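Workshop notebook, November - oil finish trials, batch 2 (Plesby and Gusura)

Started again at 9:40, after the samples from last time had stood long enough to be judged. 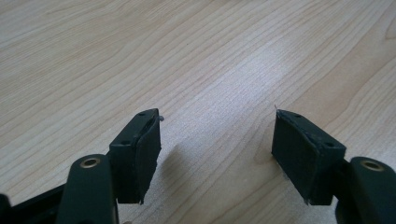 Mansour wrote in the margin of the last entry that the second coat went on too early, and that I should not compare the two oils before both have had the same waiting time. I accept this. In batch 1 the Plesby had one night and the Gusura had two, so the gloss numbers from that batch are crossed out. I leave them readable in case somebody wants them.

Plan for this batch: same board, sawn into test pieces, all sanded to 150 and then half of them also to 300. One thin coat, wipe after 20 minutes, leave until the next day, second coat, wipe again. No third coat this time.

Notes while working

Plesby is thinner and goes into the end grain very fast. I had to put more on the ends twice. The smell is stronger than I remembered, window open all morning.

Gusura stays on top longer and pulls a little under the cloth when it begins to set. On the pieces sanded to 300 it was easy to wipe. On the 150 pieces the cloth left lint, which I picked out with tweezers - next time use the old cotton sheets, they are washed many times and give no lint.

The Skastard tin had a skin on it. I cut the skin away and filtered what was under, but I don't trust it, so there is only one piece with Skastard and it doesn't count for the comparison.

Oil used: I weighed the Plesby tin before the first coat and forgot to weigh it after. Gusura went from 1,847 g to 1,517 g, so 330 g, but this includes what I spilled on the bench and what is in the cloths. The real figure is lower.

Water test, on leftover pieces from batch 1 only: one drop, covered with a glass, one hour. Plesby had a pale ring, which was gone by 16:00. Gusura had no ring, but the surface felt rough where the drop was, and it is still rough now.

Cloths are hung flat outside on the rail. Please do not put them in the bin in a ball, also not the small ones.

To do
- second coat tomorrow, before 10:00
- weigh BOTH tins, before and after
- write the grit on the back of each piece, pencil rubs off, use the punch
- ask at the shop if Skastard still comes in the small tin
- new 300 paper, nearly finished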